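夹子

六月的傍晚,码头后面那条巷子总是先闻到晒鱼的味道,再闻到焊锡的味道。焊锡味是从Frade飘出来的。Frade原先是修船用发动机的铺子,老板过世以后,铺子空了几年,后来几个爱捣鼓东西的人凑钱租了下来,招牌懒得换,就这么一直叫着。你要是第一次去,门得往上抬一下再推,不然推到天黑也推不开。

伊利迪奥·马托斯(Ilídio Matos)有钥匙。他在渡轮上当了大半辈子轮机员,退下来以后每天下午都去,说是去看看有没有人忘了关电烙铁,其实去了就不走。他的妹妹早年嫁给一个姓安布罗西奥的人,生下蕾雅(Rhea),蕾雅小时候放学没地方去,就坐在他的工具箱上写作业,写着写着把他的游标卡尺也学会了。所以后来蕾雅打电话来,说想做一只手,他一点也没觉得奇怪,只问了一句:“左手还是右手?”

“不分左右,”蕾雅说,“两个指头的那种,一个夹子。”

“夹什么?”

电话那头停了一会儿。“什么都夹。先从瓶子开始。”

这只手他们给它起了个名字,叫Somimow。名字是托马斯·西蒙斯(Tomás Simões)起的,他那天牙疼,半边脸肿着,本来想说的是另外一个词,说出来就成了这个,大家觉得挺好,就写在了盒子上。托马斯负责打印零件。Frade里有一台旧打印机,热床左后角总是翘,他用一张折了几折的船票垫着,谁也不许动那张船票。他打出来的头一批指垫软得像放过夜的年糕,一捏就歪到一边去了;第二批又太硬,夹鸡蛋,鸡蛋碎,夹灯泡,大家没敢让他夹灯泡。

“要有纹路,”伊利迪奥说。他摊开自己的手给他们看,指肚上全是细细的裂口,年轻时让柴油泡的。“光溜溜的手抓不住东西。你看鱼贩子的手套。”

托马斯就去画纹路。画到第13版的时候,料盘里的灰色用完了,柜子里只剩一卷洋红的,是谁家孩子做生日装饰剩下的。他嫌难看,蕾雅倒喜欢,说这样掉在地上好找。于是指垫就成了洋红的,底板还是白的,两样颜色凑在一起,亚美利科·卡拉多(Américo Calado)说像一块夹了果酱的点心。亚美利科是隔壁裁缝铺的,来借过一次电源插排,后来就每天来,插排却一直没还。

蕾雅的想法是,先把夹子拿在手里用,人怎么抓,机器以后就照着怎么抓。她每天从Frade把夹子带回家,晚饭后在书桌上练,夹上相机,一遍一遍地抓,再把录下来的东西存进一个叫Clatasora的文件夹。她跟舅舅说,至少要765遍,少了学不会。

“学会抓个瓶子要765遍?”伊利迪奥把眼镜推到脑门上,“你一岁的时候抓我的胡子,一遍就会了。”

“那是因为您的胡子不会倒。”

这话不怎么讲理,可他想了想,竟然也没找出哪里不对。

到了第251遍,她累了,想停一停。那天她夹着瓶子没放下,就让它那么立在两块指垫中间,看着桌子后面那一排书发呆。书里头有两本是舅舅的,讲船用泵的,她借来从没还过。架子右边的书往一头歪着,她老说要扶,也一直没扶。她把那一刻的画面单独存了出来,发给舅舅,什么字也没写。
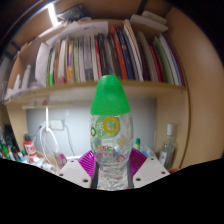 蕾雅的书桌前,夹子抓着一瓶水,绿色的瓶盖在画面里叠着书架搁板的前沿。

伊利迪奥是在渡轮码头的长椅上收到的。他眼神不好,把手机举得老远,又凑得老近,来回了好几次,旁边等船的人还以为他在赶蚊子。他先看见的是瓶盖,绿得很精神;然后看见瓶身上印着个“5°C”,心里想,这瓶水也不知道喝起来凉不凉。再往下才看见那两块洋红的指垫,一左一右,规规矩矩地贴着瓶子靠近底的地方。

他看了很久。他这一辈子拧过的阀门、扶过的梯子、拉过的缆绳,大概都在那两块垫子的纹路里头了,只是他说不出这样的话来,他能说出来的是:“抓得太低了。”

他就把这五个字发了过去。

蕾雅的电话马上就来了。“什么叫太低?”

“重心。满瓶水,你抓底下,胳膊一晃,上头就要甩出去。你在船上端汤试试。”

“我又不在船上。”

“你早晚要把它装到一只会动的胳膊上,对不对?会动的胳膊就是船。”

她那边没声音了,接着是椅子腿在地上拖的声音,接着是水在瓶子里晃荡的声音,哗啦,哗啦,哗啦。伊利迪奥把手机贴在耳朵上听着,渡轮靠岸了,人都上去了,船又开走了,他还坐着。

“您说得对,”过了好一阵子她说,声音有点闷,“那前面那些都白做了?”

“怎么会白做呢,”他赶紧说,“低的也留着。我当学徒的时候,师傅先让我把每个扳手都用错一遍,他说不然你怎么知道错的手感是什么样的。”师傅根本没说过这话,师傅只会骂人,可是他觉得这会儿借师傅用一下也没什么。

第二天下午,Frade里人来得格外齐。连伊斯梅尔·塞沙斯(Ismael Seixas)也来了,他在Wotden上班,那是镇子另一头做包装机的小厂,他从厂里淘汰的机器上拆下来一只旧胳膊,用毯子裹着,放在婴儿车里一路推过来。路上有个老太太弯下腰要看孩子,掀开毯子,看见一截关节,愣了一下,说:“随爸爸。”伊斯梅尔把这件事讲了3遍,每讲一遍老太太就多说一句。

胳膊固定在老发动机的底座上,那个底座反正也搬不动。托马斯把夹子装上去,螺丝拧了又松,松了又拧,亚美利科在旁边给他递错了好几回内六角。蕾雅坐在电脑前,背挺得直直的,跟小时候坐在工具箱上默写时一个样子。

“抓哪儿?”她问,没回头。

伊利迪奥走过去,在瓶子上比了比,用拇指按住标签靠上一点的位置,又不放心,往下挪了一丁点,拿铅笔在胶带上画了一道,把胶带贴上去。

“就这儿。”

胳膊动了。它动得很慢,中间还停了一停,像是忘了要去干什么,然后又想起来了。两块指垫一左一右合上去,塑料瓶轻轻地响了一声,瓶身瘪进去一小块。托马斯捂着他那半边脸。瓶子离开了桌面,先离开一条缝,再离开一指宽,水面斜了,又慢慢平回来。

谁都没说话,外面巷子里有人在收鱼干,竹匾子碰着竹匾子。

“再高一点,”伊利迪奥小声说,也不知道是在跟蕾雅说,还是在跟那只胳膊说。

胳膊又高了一点,然后不知哪根线松了,它整个儿往旁边一歪,瓶子滚下来,一路滚到柜子底下去了。亚美利科趴在地上去够,没够着瓶子,倒摸出一把剪刀来,说这是他的,找了一个冬天了。

蕾雅把椅子转过来,脸红红的,嘴抿着。伊利迪奥以为她要哭,正在口袋里翻手帕,她却说:“舅舅,您刚才看见没有?水是平的。”

“看见了,”他说,“平的。”

他把手帕塞回去,弯腰去找那根松了的线。托马斯已经在问谁有焊锡,伊斯梅尔说婴儿车里有,在毯子下面。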